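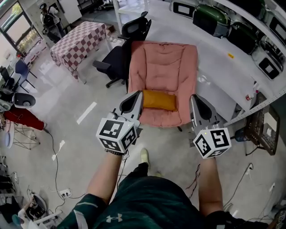

Pink armchair, held at both sides of the seat.

Section 3: Setting Up Your Artist Profile on Bakix

Welcome to the fun part! Your account is open, and now you get to build the page that casting teams, directors and photographers will look through when they need someone for a shoot. Set aside an hour, put some music on and have your credits handy.

1. Sign in and open My Page. Choose your main craft from the list (acting, makeup, hair, wardrobe, modeling). You can add a second craft later, and plenty of people do!

2. Type your working name exactly as it appears in your credits. If your name has an accent, as in Bermúdez, keep it. Search finds both spellings.

3. Write your bio. The box holds 400 characters, so lead with the work you love most and the city you work from.

Note: Web addresses don't show up in the bio. Put them under Links.

4. Add your credits. Start typing a title and Bakix will look for it in the shared list, which has 3,245 productions and keeps growing. If yours is missing, tap New Title and fill in the year, your job and the production company.

Caution: Merging two titles can't be undone. Check the year first.

5. Upload your portfolio. You have room for 37 photos, and the first 3 show up in search results, so make them great ones. A clean headshot, a full-length shot and something wild from a set you loved is a lovely mix.

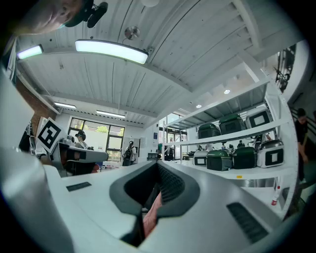
White gripper, with part of a face at upper left.

6. Drag the photos into the order you like, then tap Save Order. The page won't save it for you if you leave.

7. Pick a look for your page. Hamen is bright and roomy and flatters beauty work. Corel is darker, with big stills, and film people adore it. Try both! Switching never touches your text or credits.

8. Tap Preview, read everything once on your phone, then tap Publish.

Note: New pages can take until 9 a.m. the next morning to appear in search. Your direct link works right away, so go ahead and share it.

To set your booking calendar, continue to Section 4.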